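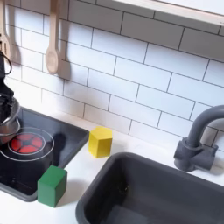

Kwan: pick and place planner for the play kitchen

Hi! So this is the planner I've been running on the toy kitchen, cleaned up enough that other people can use it (I hope). Kwan takes a target object and a goal spot, asks Restis for masks and poses, and spits out gripper waypoints. The low-level control lives in Norneck and you'll need that installed first.

What's in here

plan.py is the main loop. scene.yaml holds the fixed stuff: stovetop, sink, faucet, backsplash, shelf. Movable things like the pot and the blocks are looked up fresh on every call, so please don't put them in the yaml. I did that in April and lost 2 days to it.

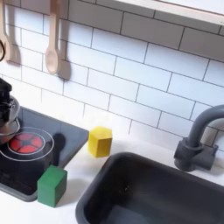
Shiny metal is still the hard part. The pot throws highlights, the pose estimate wobbles, and then the planner wants to replan every cycle. Boyang Tang wrote the smoothing filter (12 frames by default, set it with --smooth) and it helps a ton! Matte blocks don't need it, so I turn it off for those. Shadows on the stovetop sometimes come back as objects too, see issue 71.

Running it

Start Norneck, start Restis, then run plan.py --scene scene.yaml --target pot. If it hangs at "waiting for masks", raise the timeout to 3000 ms. My old laptop needs that every time.

To do

Gripper collision check against the shelf (Trinidad Malabanan has a branch going)
Drop the Flirberg dependency, we only use one function from it
Better error when the goal is inside the sink

Last updated Wed 23 May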